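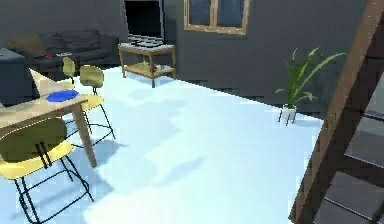
Dining end, yellow chairs

mossy_kettle
Posted 7th October
Service charge on the flat has gone up to £114 a month, letter came this morning. Priston Court, Risville, managed by Finex. It was meant to be reviewed once a year and this is the second rise. Letter says "general maintenance" and thats it. No breakdown. Has anyone got one out of them? Do I pay while I'm asking or hold it back?

railwayside
Pay it. Pay it and argue after. If you hold it back they add an admin fee and you end up arguing about that instead.

dunlin
Disagree with the above. You can ask for a summary of costs in writing and you've got every right to see it before handing over more. I held mine back, different building, got a proper answer in 20 days.

railwayside
Different building, different lease. Read the lease first, mossy. Some of them let the landlord go straight to your mortgage lender, and then you've got a mess.

mossy_kettle
Lease is in a box somewhere. Will dig it out tonight. What am I looking for?

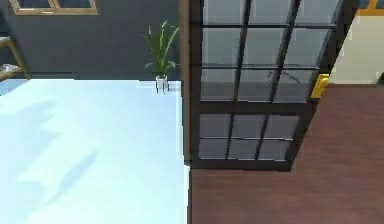 Also the lift. Been off twice since summer and both times we got a note in the lobby and nothing else, so if "general maintenance" is the lift I'd like to know what we had for it. Bins as well, the store door doesn't shut and the foxes are in there. And they stopped doing the stair windows, can't remember when they were last done.

dunlin
Look for anything headed service charge or reserve fund. Should say how often they can change it and what notice they have to give. Then write to Finex, letter not email, keep a copy. Ask for the accounts and the invoices.

plumtart
I'm in Priston Court too, other stairwell. Mine's gone up the same. I rang and was on hold so long I missed the 331 and had to wait for the next one in the rain. Chap said the insurance has gone up. Didnt say by how much.

railwayside
Insurance could well be it tbh. Ours went up as well, and we haven't even got a lift.

dunlin
Then they can show the invoice. Takes them 2 minutes.

railwayside
Never said they couldn't. Said pay first.

mossy_kettle
Found the lease. Says one review a year "save in exceptional circumstances". So what's exceptional?

dunlin
That's your first question to them then. Put it in the letter word for word.

plumtart
Will you put my name on it too? Happy to sign. Will ask the couple on the ground floor as well, they were moaning about the bins

mossy_kettle
Yes please. I'll pay this month's and write "under protest" on it, then send the letter tomorrow. Will post what they say.

railwayside
Sensible. Get proof of posting.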